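Section 4: Setting the table and plating up

Okay, you've got your Pindeseck starter set unpacked and washed (if you haven't, go back to Section 3, I'll wait). Now for the part I like best, which is putting it all on a table and getting food onto it without making a mess. I've set this stuff out for family suppers, for a church lunch for 40, and for myself and a bowl of cereal, and the steps are pretty much the same every time.

Before you start

You'll need the plates, the bowls, a dry dish towel, a damp one, and a clear surface. A white table or a white cloth is my favorite with the colored rims, especially the purples and the greens. The Flamanholm pieces have a wider rim than the older Urnadier ones, and yes, you can mix them! Just keep the wide rims on the bottom of any stack.

Steps

1. Wipe the table with the damp towel and then go over it with the dry one. Crumbs under a plate will make it rock, and a rocking plate will drive you crazy all through dinner.

2. Warm the plates if you're serving something hot. I run them under the hot tap and dry them. The oven works too, on the lowest setting, but only for the plain white pieces.

CAUTION: Don't put the colored-rim pieces in the oven or under the broiler. The glaze on the rim isn't made for it. I ruined 2 of mine that way and I'm still sore about it.

3. Set the plates out first, before any glasses or forks. Start at the corner of the table farthest from you and work back, so you're never leaning over something you already put down.

4. Line each plate up with its chair. I go by the middle of the chair back. Leave a thumb's width between the rim and the edge of the table. If you've got little kids coming, make it a whole hand.

5. Add the bowls. For soup, put the bowl on the plate. For salad, it goes up and to the left, and please don't let it touch the plate rim, they clink every time somebody bumps the table.

NOTE: The bowls from set 161 are deeper than the ones in the photo on the box, so fill them to a finger below the rim and stop. They hold plenty.

6. Check the table for marks. Light tables show everything. If a spot doesn't come off with the damp towel, a bit of baking soda on a wet fingertip usually gets it, and then you wipe again. Don't use the scratchy side of the sponge. The Oberholzer table oil is nice on wood but keep it well away from painted or white tops (it yellows them).

7. Now forks, knives, and glasses. I won't fuss over the order. Fork on the left, knife on the right, glass wherever people will reach for it.

8. Bring the food over in the serving dish and plate it at the table. Start in the middle and leave the rim clean. That colored band looks so pretty with nothing on it, and it gives you somewhere to put your thumbs when you pass the plate along!
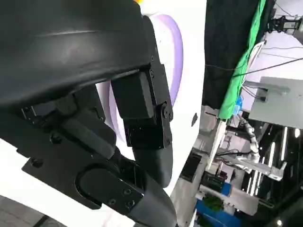
A reader wrote in to ask about step 8, saying she always plates at the stove and carries the dishes in, and that with a small table there's no room for a serving dish anyway. She puts a folded towel on the counter, lines the plates up on that, and wipes each rim with a corner of it before it goes out. Fine by me! I tried it in May with a big pot of stew and it went faster than my way, though I did have to make more trips.

9. When everybody's done, scrape first, then stack. Plates with plates, bowls with bowls, no more than six high. Don't leave forks between them, that's how the rims get chipped.

10. Wash in warm water with a soft cloth. The dishwasher is okay on the top rack for bowls. I do the plates by hand and let them stand in the rack until morning.

NOTE: If you're putting the set away for a while, slip a paper napkin between each plate. Storage and stacking are covered in Section 5, along with what to do about chips.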